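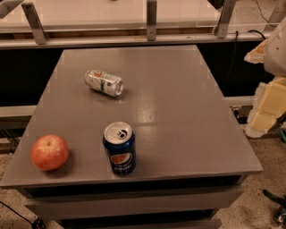
Dallcombe Beverage Container Returns Data

Status: maintained
Release: July
Maintained by: Dallcombe Office of Solid Waste, Records Section

Summary

The data set contains records of beverage containers returned for deposit at collection points in the Dallcombe district. Each row is one return, meaning one customer visit at one counter. The release holds 1,000 rows, of which 900 come from staffed counters and the remainder from unstaffed drop-off points.

Sources

Returns were recorded at three sites: Zarard Street, Caldeira Market and the Gremetti depot. Counter staff entered the number of containers by material and the deposit paid. Drop-off points do not pay at the time of return, and the deposit field for those rows is blank. A blank should not be read as zero.

The Gremetti depot closes at noon on Saturday. Returns left after closing carry the date of the next working day.

Files

returns.csv: one row per return
sites.csv: one row per collection point, with opening hours
codes.txt: list of material and condition codes

Fields in returns.csv

return_id: unique number, not reused between releases
site: short name of the collection point
date: day the return was entered
material: aluminum, steel, glass or plastic
count: number of containers of that material
condition: whole, dented, crushed or unknown
deposit: amount paid, in dollars

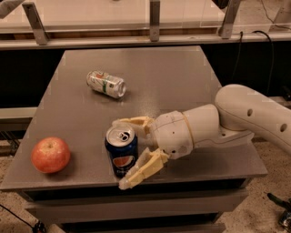
Condition is assigned by the person at the counter. A container is coded as crushed when its height or width has been reduced by half or more; lesser damage is coded as dented. The rule was adopted partway through collection, and 8 early rows from Caldeira Market use the older code "damaged." These rows have been left as entered.

A return with more than one material is stored under the material with the highest count. The full breakdown is kept on the paper slip and is not part of this release.

Known limitations

Zarard Street accounts for 400 rows and is over-represented in relation to the population it serves. Users who wish to compare sites should apply the weights in sites.csv. Glass counts at the Gremetti depot were estimated by weight and are less reliable than counts for other materials.

No names, account numbers or vehicle details were collected.

Terms of use

The data may be copied and adapted for any lawful purpose, provided that the Records Section is credited and the release month is stated. Corrections should be sent in writing to the Records Section and should include the return_id of each row concerned. Accepted corrections appear in the following release.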